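Progress report to the Enilau Fund
Project: Teaching packing tasks by remote control
Reporting period ending May 2022
Prepared by Fidelina Rivadeneyra, project lead

1. Summary

In this period we moved from the preparation of the work cell to the regular recording of demonstrations. An operator controls the robot arm from a second, smaller arm on the other side of the room, and the system stores the movement together with the camera views. The task chosen for this year is the packing of a pair of shoes into its cardboard box. We planned 368 complete demonstrations for the period and we have accepted 344. The difference is explained in section 3. The budget is on plan, and we do not ask for any change to the final date.

2. Work on the task

We selected shoes after the visit to our partner Flitetti, who told us that the packing of returned pairs is still done fully by hand in their warehouse. A shoe is a difficult object for us in an interesting way. The sole is stiff, the upper is soft, and the good place to grip changes with the position in which the shoe is lying. For this reason we gave much attention in the first weeks to the moment of the grip. The operators were asked to close the gripper slowly on the knit, and to stop when the fabric starts to fold between the fingers.
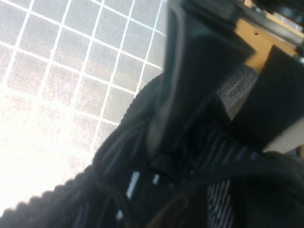
The first written instruction said only "take the shoe near the collar". Every operator understood this differently, and the recordings were hard to compare. We rewrote it in April with the help of the operators themselves. It now says which side of the shoe must be approached first, how far the fingers should go down, and when it is allowed to open and try again. A second attempt is kept in the recording if the operator makes it calmly. We believe a model should also see how a person corrects a weak grip.

The placing in the box is the longest part of the task. The first shoe is not a problem, because there is free space for it. The second shoe must go in beside the first, and the walls of the box leave little room for the fingers to open. We ask the operators to bring the shoe above the box, to wait a short moment, and only then to turn it and go down.

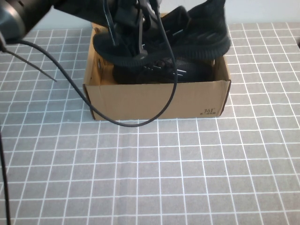
This waiting moment was suggested by the team at Drenum, who develop the control software with us. Before it was introduced, operators often turned the shoe while the arm was still traveling, and they touched the rim of the box. With the pause the movements are slower, but they are more similar from one person to another. We will keep it for the rest of the project and test later if it can be made shorter.

3. Difficulties

Of the 24 demonstrations that we did not accept, 13 had a fault in the time stamps, so the camera views and the arm positions did not agree. Drenum corrected the cause and the fault has not come back. The other 11 were refused by our reviewer. In most of them the operator continued after the shoe had slipped, and the end position was not clear.

Laces were a bigger difficulty than we expected. When they are loose, one finger can enter under a loop, and the shoe stays hanging on the finger after the gripper opens. From the operator's seat this is almost impossible to notice in the side view. The operators learned to look at the wrist view before they close, and we made this window larger on their screen. We also discussed tying the laces shorter for all the recordings. We decided against it, as the pairs in a real warehouse would not be prepared in such a way.

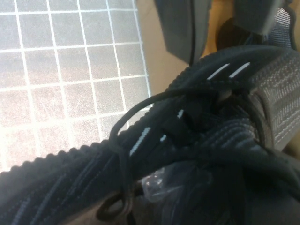

4. Training of operators

Four persons now work as operators, two of them since the beginning. A new operator needs three half days before the recordings are good enough to be accepted. The session in the Bermúdez building was useful for this, and we would like to repeat it when the next person arrives.

5. Plan for the next period

We intend to reach 1000 accepted demonstrations by the end of September. The first trained model will be tested on the grip only, and the placing will be added when the grip is stable. We will also begin with shoes of another shape, probably an ankle boot.

6. Request to the Fund

We kindly ask for permission to move the unused part of the travel budget to operator hours. The total amount stays the same. A short table with the proposed change was sent separately to the program office, and we would be thankful for an answer before the next payment.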